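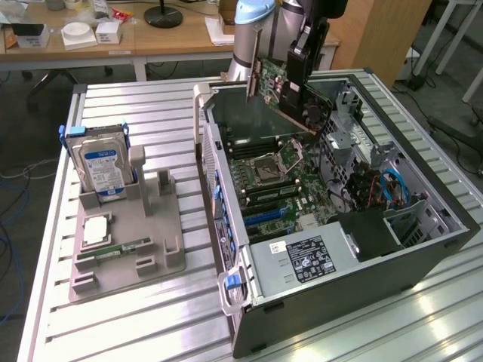

Notebook, duplicate matching, Vinora catalog

2025-09-03

Picked up where I left off with the duplicate tracks. Short version for anyone reading over my shoulder: the same recording comes into Vinora from more than one supplier, under slightly different titles, and we treat each copy as its own song. A listener who has played the album version all year gets the compilation version offered as something new. Play counts are split between the copies as well, so both look less popular than the song really is.

Goal for today was to run Panwood (our matcher) over a hand-checked sample and see where it goes wrong before we let it touch the live catalog.

Sample

2000 pairs, pulled from the Karimi delivery and matched against what we already had. Carola Kleinschmidt labeled them by ear over the summer. Each pair is marked same recording, same song but different recording, or unrelated. She also left a column of remarks that I should have read earlier. Half of my questions from last month are answered in there.

I left out anything spoken word. Those go through a different path and the intros are all alike.

First run

Settings as in the repository, nothing changed. Panwood compares the audio fingerprint first, then title and artist text, then track length. A pair has to pass the fingerprint step to get any further.

It disagreed with Carola on 524 pairs. Higher than I wanted, but the errors are not spread evenly. Most of them fall into a few groups:

Remasters. Fingerprint says same, Carola says same recording with a remark "louder, brighter top end". Panwood then rejects the pair because the title has "Remastered" in it and the text step counts that against the match. So the fingerprint is right and the text step throws it away.

Live albums. The other way round. Two nights of the same tour, same band, same tempo, and the fingerprint lets them through as one recording. They are not. You can hear it in the crowd noise and in the second verse.

Long silence at the start or end. Length check fails even though the music is identical. One supplier pads the files and the others don't.

Classical. A mess, see further down.

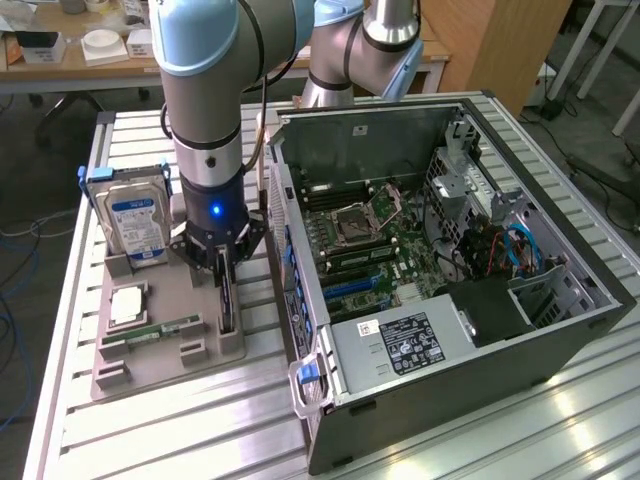
Started with the silence problem since it is the easiest. Trimmed both ends before measuring length, using the same level threshold we already use for crossfades. Reran only the length failures. Nearly all of them now match. The exceptions are tracks with a hidden song after a gap, where the trim does nothing because there is music at both ends. Carola's remark on one of these is just "grr". I left them unmatched. Better to miss a duplicate there than to merge something that has an extra song in it.

Note for later: the trim has to happen on a copy of the length value. My first attempt overwrote the stored length and the player's progress bar would have shown the trimmed time. Caught it in the test database. Krešimir Đorđević has added a check so that the matcher can't write to that table at all, which should have been the case from the beginning.

Remasters

Tried taking "Remastered", "Remaster" and the year variants out of the title before comparing. Works on English titles. Does not work on the French and German ones, where the word is different or sits in front of the title. Krešimir suggested skipping word lists and just lowering the weight of anything in parentheses or after a hyphen. Tried it. It fixes the foreign remasters and breaks remixes, since the remixer's name is also in parentheses and that is the only thing telling the text step apart.

Settled on a middle way for now: lower the weight only when the fingerprint score is very high. A remix does not normally score that high against the original. Radio edits sometimes do, but those usually get caught by length. 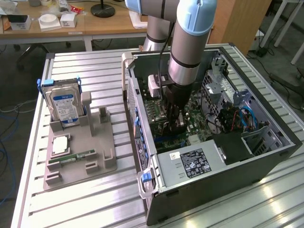 After that change the remaster group is mostly gone. I listened to a handful of the ones still failing. In at least one case I think the label is wrong and it is a re-recording, the singer sounds older. Put it on the list for Carola without changing the sheet.

Live albums

No good answer yet. Raising the fingerprint threshold separates the two nights but also loses older transfers with tape hiss, where the two copies drift a little in speed. Tried comparing only the middle section of each track, no improvement. Tried the first and last part instead, on the theory that the applause and talking between songs would be different every night. Better, but suppliers cut live albums at different points, so the same recording can begin with or without applause.

Krešimir wants to try matching at album level: if every other track on the two albums fails, a single match is suspicious. I like that. It needs the album grouping to be clean first, and for the Karimi material it isn't. Discs are sometimes delivered as separate albums with the same name.

Classical

Parked. The artist field holds the composer, the conductor, the orchestra or all of them, depending on who typed it in. Wallcombe have a cleaned-up list of works and performers that they use for their radio archive and have said we can look at it. Until then, classical stays out of the automatic merge. The recommendations there are weak anyway for the same reason: we can't tell that someone likes a certain pianist if the pianist is not in the record.

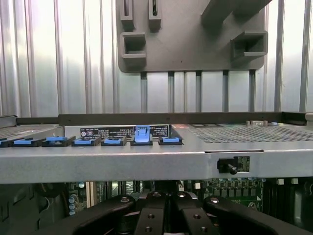
Looked at what merging does to an actual listening history. Took my own account and Krešimir's, with his permission, and joined the play counts for all pairs that match under the new settings. My top list changed by one place. His changed a good deal, because he listens to a lot of compilations. Up to 7 copies of one song in his history, all counted separately until now. With those joined, the "new for you" shelf dropped several songs he already knows well and pulled in some he said he'd give a try.

One thing I did not think of: thumbs down. If somebody rejected one copy and liked the other, what does the joined track get? Found a few of these in the test accounts. I took the most recent rating for now. Carola says people sometimes reject a bad-sounding copy and not the song, so keeping both ratings on the individual copies might be safer. Leave as is until we've talked about it.

Speed is fine. The full sample runs while I get coffee. The full catalog will be another matter and should go on the overnight queue, after the royalty reports and not before them. Merging is for recommendations and counts shown to listeners only. Royalty counts must stay per copy, and I wrote that at the top of the config file in capitals.

Open

Ask Carola to recheck the suspected re-recording, plus the radio edits that still come out as matches.

Album-level check for live material - Krešimir, once the Karimi discs are grouped.

Get the Wallcombe list and see what format it comes in.

Decide on ratings. Needs someone from the app side in the room.

Undo button. If a merge is wrong we need to split the histories again without losing plays. At the moment I keep the old track number next to every play, so it should be possible, but I haven't tested it on anything larger than my own account.

Would like the merge live before December, when everyone's holiday compilations start coming in and the whole catalog fills up with copies again. Settings from today are saved under "trim-paren-2" in the shared folder. The earlier file without the 2 has the bug with the stored length, don't use it.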